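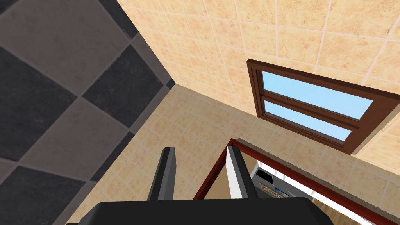

A parallel gripper, fingers open, in the simulated house that the Lellcombe group uses for its trials.

Cledwyn Lloyd has a kettle in his office that he will not let anyone else descale, and it was over a pot of tea from that kettle, on a gray Friday in March, that he told me he had fallen out of love with suction cups. He'd been fond of them for years (they're wonderful on cardboard, he still insists), but a kitchen is a lumpy sort of place, and he had finally asked his small team at Lellcombe to spend a season putting grippers through their paces in a simulated one.

They started with nine designs on paper and got that down to four before anybody rendered a thing. Two of those went the distance: the Jorkard, a plain pair of straight parallel fingers, and the Zomesum, which has jointed fingers that curl around whatever they meet. Su-bin Shin, who built most of the test house, favored the Zomesum from the start and makes no secret of it. She loves how it settles around a wine glass. Hywel Prothero backed the Jorkard, mostly, I think, out of stubbornness, though he'd tell you it was the price of spare parts.

The house has tiled walls, wooden door casings and more grout lines than you'd care to clean, and Su-bin is proud of every one of them. Grout, she told me happily, is where you find out what your wrist camera is made of! Tip the wrist over and all those neat squares turn into slanting diamonds, and a controller that was perfectly sure of itself a moment ago can start to wander. They tried two controllers on the same arm, an older one written in-house and a newer one called Ghoneim, and it was the tilted views that separated them. Ghoneim kept its bearings. The old one needed coaxing.

Then there's the countertop, where things stand close together the way they do in any kitchen I've ever cooked in, and where a carton has to be taken without bothering the bottle behind it.

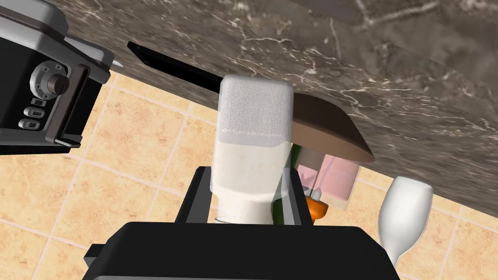 Are straight fingers good enough for a home robot?
For boxes, cartons and most jars they do very well, but thin stems and soft bags are easier with fingers that can curl.

Hywel's favorite came out ahead on cartons, and he was very gracious about it for nearly a whole afternoon. Su-bin had her turn with the glassware. The team plans to run seven more household tasks before the summer, with the camera moved a little farther back from the fingertips, and Cledwyn has asked for a drawer that sticks.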